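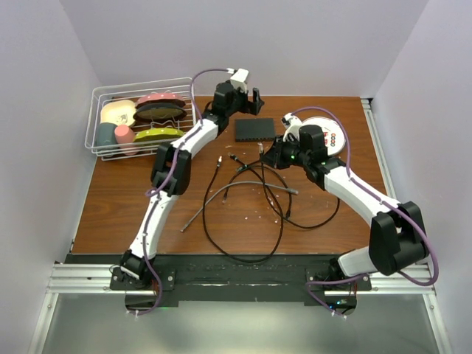

3 材料、台面与任务定义

3.1 研究单元

本节规定线缆整理任务所用的物品、台面条件、初始状态的生成方法以及结束状态的判定方法。前文已指出,既有的桌面收纳研究多以硬质物品为对象,物品在移动前后形状不变,整理结果可以用位置和朝向完整描述。线缆不满足这一条件。同一根线缆在两端位置固定时仍可呈现多种中间形态,其中一部分形态便于后续收纳,另一部分则会在提起时收紧成结。因此,本文把线缆的形态与位置分开记录,并以形态变化作为整理过程的主要观察量。

研究单元为一次整理,即从线缆与容器按指定布置放置完毕开始,到台面达到结束状态或被判定为中止为止。全部材料包含92种初始布置,共得到有效整理记录345次。每种布置至少重复三次,最多重复四次。重复次数不等,原因在于部分记录在复核时被剔除,剔除标准见3.7。统计分析时以布置为随机因素,不对重复次数作补齐处理。

3.2 台面与围合

工作面为木纹台面,后侧与左右两侧设浅色围板。台面颜色与围板颜色存在明显差别,便于在记录中辨认台面后缘以及线缆是否搭靠在围板根部。围板的作用有两项。其一,遮挡周围物品,使不同时间取得的记录具有可比的背景。其二,限制线缆自由端的散落范围。预试中曾采用四面敞开的桌子,较长的线缆在展开时常有一端越过桌沿下垂,下垂段的自重会把台面上的部分继续拖动,使初始布置在整理开始之前就已改变。加设围板后,后侧和两侧不再出现此类滑落。

台面被划分为三个功能区。中部为工作区,初始状态下的线缆主要放置于此;靠后为收纳区,用于放置容器;靠前为操作余量区,允许线缆的自由端在整理过程中短暂进入,结束时须清空其中的线缆。分区仅用于编码,不在台面上画线或贴标记。我们在早期版本中使用过低黏度胶带标示边界,胶带边缘会钩住较细的线缆外皮,改变其滑动方向,故予以取消。

图3给出了一种布置。黑色扁盒平放在棕色木纹台面上,线缆位于工作区中部,后方和两侧为浅色围板。此类布置的特点是容器与线缆同时处于台面可及范围内,但两者之间没有预先的对应关系:线缆可以先成形后移动,也可以边移动边成形。两种次序在3.5中分别编码。

台面每次使用前以干布擦拭。木纹表面与线缆外皮之间的摩擦对成环质量有可察觉的影响,表面残留的灰尘会使硅胶外皮的线缆滑动阻力降低,而对编织外皮的影响较小。我们没有测量摩擦系数,只要求同一布置的各次重复在同一清洁程序之后进行。照明保持不变,午后时段拉合窗帘,以避免围板上出现移动的光斑。

3.3 线缆

线缆由Flirkanik统一供应,按外皮材料分为聚氯乙烯、硅胶和编织三类,按粗细分为细、中、粗三档。基准长度为1,000毫米,另设一档短线,用于考察线缆长度与容器尺寸不匹配时的处理方式。所有线缆均断开电源及设备,两端插头保留。保留插头是必要的:在日常收纳中,插头既是最重的局部,也是最容易穿过线圈形成结的部分。若以剪去插头的裸线代替,缠绕出现的比例会明显偏低,所得结论难以用于实际桌面。

线缆在首次使用前须消除出厂卷曲。处理方法为将线缆悬挂过夜,次日平放在台面上,检查其是否仍有明显的螺旋倾向。编织外皮的线缆通常一次处理即可,较粗的聚氯乙烯线缆在出厂扎带位置会留下折痕,需要重复悬挂。仍不能消除折痕的线缆不进入实验材料,但保留在备用箱中,用于3.8所述的补充观察。

使用过程中线缆会重新获得卷曲记忆。同一线缆如连续以相同直径成环,后续整理会逐渐变得容易,其变化来自材料本身,与整理方法无关。为控制这一因素,每根线缆完成一次整理后立即展开,并进入静置状态,由同规格的另一根线缆替换。线缆编号写在靠近插头处的白色标签上,标签沿线缆轴向包裹,避免形成突起。编号只用于追踪使用次序,编码人员在判定结果时不参考编号。

粗档线缆的最小弯曲半径大于细档,同一成环要求对两者的难度并不相同。本文不试图使难度相等。我们认为,粗细差异带来的难度变化是线缆收纳问题的组成部分,应当在结果中保留并作为解释变量处理。为便于比较,所有规格的目标线圈采用同一外径上限,即200毫米。超过该上限的线圈即使形态规整,也记为成环未达标。

3.4 容器

容器以扁盒为主,另有浅托盘和带隔板的抽屉内盒两种对照。浅托盘由Illetti提供,其余容器购自普通文具零售渠道。选择扁盒作为主要容器,是因为它在桌面收纳中常见,而且高度较低,线缆放入时的任何翘起都容易观察。深盒会掩盖这一问题。在深盒中,线缆即使没有成环也能全部落入盒内,从上方看台面已经整洁,但下一次取用时仍需重新理顺。

容器在部分布置中处于敞开状态,在另一部分布置中处于闭合状态。闭合的容器可作为放置参照物,线缆被要求整理后放在容器旁边,而不进入容器内部。设置这一条件的目的在于区分两种常被混为一谈的整洁:一种依赖遮蔽,物品被收进不可见的空间;另一种依赖排列,物品仍然可见,但边界清楚、彼此不相交。两种条件下线缆的成形要求相同,仅最终位置不同。

容器底部不加防滑垫。轻质空盒受到线缆侧向牵拉时会在台面上移动,这种移动被作为过程事件记录。若容器的最终位置偏离初始位置,但仍完全处于收纳区之内,则不影响结束状态的判定。容器跨越分区边界时,应在结束前复位;未复位的记录按部分完成处理。

3.5 整理动作的分解

线缆整理被分解为分离、理直、成环、固定和归位五个阶段。并非每次整理都包含全部阶段。单根线缆没有分离阶段,不使用扎带的布置没有固定阶段。各阶段允许重复和交错,编码时按事件的实际次序逐项记录,不作合并。

分离指使两根及以上线缆之间不再存在交叉约束。仅在视觉上相互靠近但可以独立提起的线缆,视为已经分离。仅在一端可见分开而中段仍相互穿绕的线缆,视为尚未分离。判断的依据是提起任一线缆时其余线缆是否随之移动。对于因表面黏附而短暂带起的情况,以再次放下后能否在不改变拓扑关系的前提下分开为准。

理直指消除线缆自身的交叉。完全拉直并非必要条件,平缓弯曲的线缆可以直接进入成环阶段。预试中观察到,过度拉直会占用较大的台面长度,并使自由端碰到围板后反弹,从而在靠近插头处形成新的弯折。因此,操作规程只规定中段不得存在自交叉,不规定两端之间的距离。

成环有两种路径。第一种从一端开始逐圈叠加,另一端保持自由;第二种先对折,再从折点向插头端卷绕。前者所得线圈较圆,但逐圈叠加时若不释放扭转,第二圈之后易出现八字形翘起。后者操作步骤较少,两个插头最后处于同一侧,便于取用,但折点处的弯曲半径较小,不适合粗档线缆。记录中还出现介于两者之间的路径,即先从一端卷绕,再将余下部分压入线圈中央。此类路径单独编码为混合成环。

固定使用布基魔术贴扎带,不使用一次性塑料扎带。扎带应包住线圈的全部层数,并至少在一侧留出可供揭开的端头。扎带过紧会使线圈变为狭长形,虽可缩小占用面积,但会在两端产生较大的弯曲。编码时分别记录固定前后的形状变化。归位指将成形后的线缆置于容器内部或指定位置。归位之后再次触动线圈的,记为修正,不另计一次归位。

阶段边界取决于线缆状态的变化,不取决于停顿。较长的停顿可能出现在任一阶段内部,尤其常见于选择自由端之前。把停顿当作边界会使阶段数量虚增,且对编码人员的主观判断过于敏感。短暂反复,例如线圈在放下后散开并重新成环,应记为成环失败和再次成环两个事件。

3.6 初始布置的生成

初始布置由线缆数量、规格组合、交叉方式和容器位置四项因素确定。交叉方式分为无交叉、简单叠压、相互穿绕和插头穿环。简单叠压只改变上下层关系,不形成约束;相互穿绕要求至少一根线缆在另一根的上方和下方交替经过;插头穿环则指插头及其相邻段从另一线缆形成的闭合区域中通过。真正的绳结不包括在内。绳结的解开涉及局部松动和抽拉,其过程与桌面整理差异较大,并可能损伤外皮。

布置时先放容器,再按样图依次放置线缆。由于线缆具有弹性,放置后的形态不可能与样图完全重合。复现要求因此以拓扑关系和分区位置为准,不要求逐点一致。上下层次序必须一致,自由端应处于规定分区,线缆中段不得自行形成额外的交叉。摆放完成后静置片刻,待弹性回复停止再开始记录。若静置期间出现额外交叉,则重新摆放。

样图来自两部分材料。一部分根据Pomare办公区的桌面观察归纳得到,反映充电线、数据线和延长线在日常使用后的常见堆放方式;另一部分由因素组合补齐,用于覆盖观察中较少出现的情形。两部分在后续分析中带有来源标记。观察材料只保留线缆关系,不保留桌面主人的信息,也不复现文件、显示器等其他物品。

需要指出,观察所得的布置中,容器往往已经装有部分线缆。本文在主要实验中没有纳入这一情形。预先装入的线缆会与新放入的线缆发生二次缠绕,且其内部形态难以从外部核对。若将其与盒外线缆置于同一评分体系,归位质量的差异便无法归因于当前的整理过程。

3.7 结束状态与编码

结束状态按形态、位置和边界三项判定。形态项检查线圈是否闭合,是否存在翘起段,以及外径是否超过上限。位置项检查线缆是否完全进入容器或指定区域。边界项检查插头和自由端是否越出线圈轮廓。三项均满足时记为完成,位置项满足而其余任一项不满足时记为部分完成,位置项不满足时记为未完成。

边界项单独设置,源于预试中的反复分歧。线圈已经放入容器,而插头搭在盒沿之外,此时有的编码人员认为收纳完成,有的则认为盒盖无法闭合,应判为失败。将边界从位置中分离后,该类情况稳定地落入部分完成。对于无盖的浅托盘,采用相同规则,不因托盘不需闭合而放宽。

编码手册沿用Urside条目体系的层级结构,并增加了线缆形态条目。Neelam Dixit负责条目修订和首轮编码,第二名编码人员独立处理全部记录。两人只能看到布置编号和过程记录,不能看到该布置的预期难度。分歧条目先由双方各自重新查看,仍不一致时进入合议。合议结果与独立编码结果分别保存,一致性计算只使用后者。

下列情况不计为有效记录:开始前线缆的交叉关系与样图不符;过程中编号标签脱落并缠入线圈;扎带黏附在线缆外皮上,导致线圈无法按通常方式展开;关键阶段被遮挡,致使编码人员无法确认上下层关系。仅有短时遮挡而遮挡前后的拓扑关系可以唯一确定的,予以保留。遮挡前后存在多种可能解释的,不根据最终结果倒推中间过程。

中止与剔除应加以区分。线缆越缠越紧、线圈多次散开或容器被拖离收纳区,均属于任务内可能出现的结果,应保留在数据中。只有材料或记录条件不符合规程时才予剔除。若把困难过程一并排除,剩余记录将系统地高估逐圈叠加方法的稳定性,并低估插头穿环对整理顺序的影响。

3.8 补充观察

除主要任务外,我们对保留出厂折痕的线缆作了补充观察,其结果不计入有效记录总数。折痕对分离阶段影响有限,对成环阶段影响较大。线缆倾向于在旧折痕处弯曲,若目标线圈的弧度与折痕间距不一致,线圈会呈现多边形。沿原有折痕折叠可以得到更紧凑的线束,但所得形态不符合本文的成环定义,故在补充材料中称为折束。

折束在窄抽屉内盒中有一定优势。其长边可与隔板平行,相邻线束之间的接触面较规则,取出其中一束时不易带动其余线束。在扁盒中,折束的两端则可能抵住盒壁,使中部向上拱起。短线的表现与此不同,因为其折叠后的长度可以完全容纳在盒内。由此可见,线束形状的适用性应结合容器的平面比例判断,单独比较线圈与折束的占用面积并不充分。

补充观察还涉及静置后的形态变化。未固定的硅胶线缆在放入容器后继续缓慢展开,最终紧贴盒壁;编织线缆较多停留在放下时的位置。主要任务的结束判定在归位后的稳定时刻作出,不包含长期静置。因此,第4节报告的完成情况仅适用于整理刚结束时的状态,不能直接用于推断存放数周之后的取用情况。

3.9 变量设置

因变量包括完成等级、阶段序列和修正次数。完成等级按有序变量处理。阶段序列保留重复事件,并据此计算由成环退回理直、由归位退回成环等转移的出现情况。修正次数仅统计归位之后的触动,不统计成环过程中的位置调整。自变量包括外皮类型、粗细档、长度档、交叉方式和容器类型,容器的敞开或闭合作为嵌套变量进入模型。

整理所需时间不作为主要因变量。时间受线缆提起高度、自由端选择以及静置等待的影响较大,较短的过程也可能以松散堆放换取。时间数据仍予保留,用于识别停顿在各阶段内的分布,并在第4.3节与阶段转移一并给出。

布置来源作为控制变量处理。来自桌面观察的布置中,细档聚氯乙烯线缆占多数,粗档线缆多与延长插座相连;因素组合补齐的布置则不具有这种关联。若忽略来源,粗细档与交叉方式的估计会相互混淆。模型首先检验来源与交叉方式的交互项,再决定两部分材料能否合并估计。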